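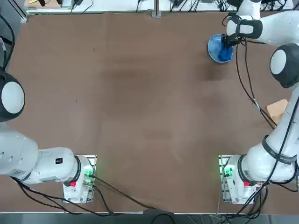
Open day at the Teresia lab, Undosdale. Right arm with the cloth and the blue bowl.

Forum > Robots and automation > Visits and shows
Thread: Teresia open day, who else was there?

capucine_s
Posted 2 November 2022
Hello all. I visited the open day in Undosdale with my colleague Monique and I want to share my notes, as some of you asked in the other thread. English is my third language, so please be patient with me.

The demonstration was a table with two white arms, one at each side. The task was to handle a dark blue cloth and a blue bowl. I know this sounds very small. But I work with industrial laundry for eleven years, and cloth is the thing which our machines do worst. A box has always the same shape. A cloth has never the same shape two times.

The presenter was Shahla Bakhtiari. She spoke slowly and answered every question, also the difficult ones. She told us that they have recorded 3,857 attempts with cloth until now, and that 746 of them are with bowls and other round containers. I wrote these numbers down, so I hope they are correct.

What I liked: the gripper has only two fingers and it goes straight down to the cloth. No suction, no special tool.

gantry_dan
Thanks for the write-up. I'll be the grumpy one. Two arms on the table and the cloth job is being done by one of them. What is the left one for?

capucine_s
I asked the same! The answer was that the left arm is needed for the folding part, which they showed in the afternoon. I had to take my train and I did not see it. So I can not tell you if it was good.

p_caron
I stayed for the afternoon. The folding was slow, and my group saw it fail two times before there was a result. The presenter did not hide this, and I respect it. But I don't agree with Capucine that this is near to laundry work. In our plant in Minberg we handle 2,000 pieces in one shift. I asked how long is one cloth cycle and the answer was 55 seconds. You can do the calculation yourself.

capucine_s
Pascal, I did not write that it is near. I wrote that cloth is difficult and that I liked the gripper. Please read again :)

p_caron
You are right, I am sorry. I read too fast.

mlecomte
Monique here, the colleague. I want to add something for those who build. Look at the cables in the photo. They hang in loose loops from the forearm and the gripper and run down beside the arm to the base. For a lab it is fine, everybody does so. For a production cell our safety person would stop it the same day. One loop caught on a bowl and you have a bad morning.

gantry_dan
Cables were the first thing I noticed. The bench behind is a rat's nest too. Is that a strap around the lower part of the right arm? I can't make out the lettering.

mlecomte
Yes, a black strap. I also can not read it in the photo, and I did not look at it on the day. I suppose it is for fixing cables, but this is only my guess.

newbie_tomas
Maybe a stupid question. Do the green lights on the base mean that the arm is moving?

p_caron
Not stupid. I would not conclude it from the color only. On the arms we have at work, green means ready, and it is green if the arm moves or stands still. Another maker can do it in another way – you must look in the manual of the exact model.

jlegoff
Was there any explanation about how the arm decides where to grip? I was registered for the morning but my daughter had fever.

capucine_s
A short one, Jacqueline. A person first guides the arms many times, and then the system learns from these recordings. For the grip point Shahla said they do not mark anything on the cloth. I asked if it works also with a white cloth on a white table, and she laughed and said "come back in May". There will be a second open day then, but the registration is not open yet.

jlegoff
Thank you, that helps me a lot. I will try for May.

gantry_dan
If anyone goes, ask them to do a wet towel. Then I'll be impressed.

p_caron
I will bring the towel.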